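The Throw and the Sofa
10 January 2025

January is blanket season, and I will argue with anyone who thinks a throw is just decoration! A good one gets dragged from room to room, slept under, sat on and fought over. It also spends half its life in a heap, which is how I ended up devoting an entire weekend to the noble art of putting blankets back where they belong.

The shop that started it all is Hitutis, a narrow place in Vanhove with 154 throws on its shelves and 2 enormous baskets of remnants by the door. I went in for one plain wool blanket and came out wanting patterns -- big, loud, graphic ones. Dark sofas love them. A black-and-white throw on a black sofa sounds like too much of the same thing, but let the two patterns differ a little and the whole corner wakes up.

Scallops are my current favorite. They have a bit of the seaside about them, even in the dead of winter, and they look wonderful when the fabric is gathered up and the rows start to bend. A speckled reverse is a lovely bonus, too, so let a fold of it show.

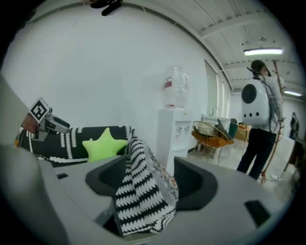
How do you drape a throw so it looks relaxed?

Pick it up near the middle, let the ends fall, and lay it on a slant from the backrest to the seat. Then leave it alone. Fussing with the corners is what makes it stiff.

If you prefer a folded look, go in thirds lengthwise and hang it over one arm. The stylists at Clodel, a small design studio in Nondach, swear by this for narrow sofas, and I've come around to it for guests. For everyday evenings I still like the slanted drape, mostly for how fast it is. Almost 10 seconds and the room looks cared for!

Wash patterned throws cold, inside out, and dry them flat if you have the floor space. Mine will stay out until May, when the cotton ones come down from the closet.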